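The Case for Boring Part Numbers
Buppha Kamolrat
December 2022

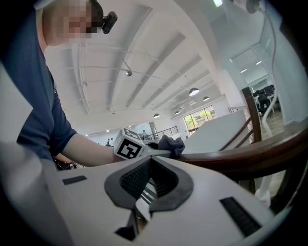 A part number has one job, and that job is to identify a part. Most of the numbering schemes I have been asked to clean up over my working life were built by people who wanted the number to do more. They wanted it to say what the part was made of, which product it belonged to, how long it was, which supplier made it, and in one case which building it was stored in. I think this is a mistake at any scale above a single workbench, and I want to set out why in some detail, as the arguments for the other side are usually given more room than they deserve.

The two camps have names. A "significant" or "intelligent" number carries meaning in its digits. A "non-significant" number is issued in sequence and means nothing. Under the first kind, a stainless socket screw might be FS-SS-M4-016-A. Under the second it is 104417, and you look up the rest.

The appeal of the first kind is obvious. A person on the shop floor can read the label and know what is in the bag without opening a database. New staff find it friendly. Purchasing likes it because similar items sort together. These are real benefits and I don't dispute them. What I dispute is that they last.

My first example is Gatthorpe, where I spent nine years in configuration control. When I arrived, the parts list held 2,563 active items under a significant scheme. The third field was a two-digit code for material. Two digits allow 100 values, counting 00, and whoever wrote the scheme must have thought this generous. It was generous until the company began buying coated versions of parts it already stocked plain. Was the coating a material? The scheme document did not say. Some engineers gave the coated part a new material code. Others used the plain code and put the coating in the suffix, where revision letters were supposed to go. Both groups had read the document and both could defend their reading.

The result was pairs of identical parts with different numbers, and, far worse, different parts whose numbers differed only in a letter that half the building understood to mean a drawing change. An old revision letter tells a storekeeper that the stock may still be usable. An uncoated part is a different thing to fit. The bins got mixed. We found the problem in May of my second year, during a stock check that had been ordered for another reason.

Defenders of significant numbering will say the scheme was badly written. It was not. It was written by a careful person who could not see the future, and no scheme author can. Every field in a significant number is a prediction about which properties will matter, how many values each property can take, and that none of those values will change after the number is issued. The last prediction fails most often. A bracket used only on the Wovar line gets a Wovar prefix. Then the Gidau line picks it up as well. Now the prefix is false, and there are two choices: renumber the part, with all the drawing, label, and order changes that involves, or leave it alone and let everyone learn that the prefix sometimes lies. Every company I have worked with leaves it alone. Once the prefix sometimes lies it has to be checked each time, and the supposed benefit of reading the label is gone.

There is also the matter of typing errors. People copy part numbers by hand much more than software vendors like to admit. Long mixed strings are copied less well than short numeric ones, and the confusions are the ones you would expect: O and 0, I and 1, S and 5. A hyphen is dropped, or turned into a space, and a search fails. The clerk assumes the part does not exist and creates it again. I have traced more duplicate records to hyphens than to any other single cause.

A plain number can be mistyped too, and here I have to concede a point. With a significant number, an error in the length field may give you a string that looks wrong to an experienced eye. With a plain sequence, a wrong digit gives you another valid part, and nothing about it looks odd. This is a fair objection. The answer is a check digit, computed from the others, so that a single wrong digit is always rejected at entry. Library books and bank cards have used them for decades. I do not understand why so few engineering firms do. It costs one extra character and an afternoon of setup.

The second concession is that non-significant numbers depend on good descriptions. If the description field is a free text box, you will get "bracket," "BRKT," "brkt small," and "Bracket (new)." Moving the meaning out of the number only helps if you move it somewhere better. That means a controlled noun list, separate fields for material, finish, and main dimensions, and somebody with the authority to refuse a bad entry. Firms that switch to plain numbers and skip this work end up worse off than they began, and they blame the numbers. Their complaint is justified in its facts and wrong in its target.

There is a middle position, popular with consultants, in which a short category prefix is followed by a plain sequence: 2 digits for the class, then a serial. I used to recommend it. I no longer do, except where there is strong resistance to anything else. Even a two-digit class invites the argument about whether a hinged cover is a cover or a hinge, and that argument has to be settled before the number can be issued. With a plain sequence the number is issued at once and the class can be debated, or corrected, later. A field in a record can be edited. A number engraved on a casting cannot.

The best scheme I have seen in use belonged to Ó Flaithearta, a firm small enough that everyone there would have coped with almost anything. Six digits, one of them a check digit, issued from a single counter. No letters, no hyphens, no leading zeros. Revisions were held in a separate field and never printed as part of the number. Bags were labeled with the number in large type and the description under it in smaller type, so that the shop floor could still read what was in the bag. This last detail deserves more attention than it gets. The usual defense of significant numbers is that people need to read labels, and a label has room for two lines.

As for form, fit, and function: if a change means the new part cannot replace the old one everywhere the old one is used, issue a new number. If it can, raise the revision. Write that rule on one page, with worked cases from your own stock, and keep it apart from the numbering document, which under a plain scheme should be about one paragraph long.

I am asked what to do with an existing significant scheme. Freeze it. Do not renumber old parts, do not translate them, and do not maintain a cross-reference table between old and new, since someone will have to own that table forever. Treat each old number as a meaningless string, start the plain counter at a value that cannot collide with anything already issued, and tell staff in writing that the old fields are no longer to be relied on. Expect complaints for as long as the people who memorized the codes are still employed.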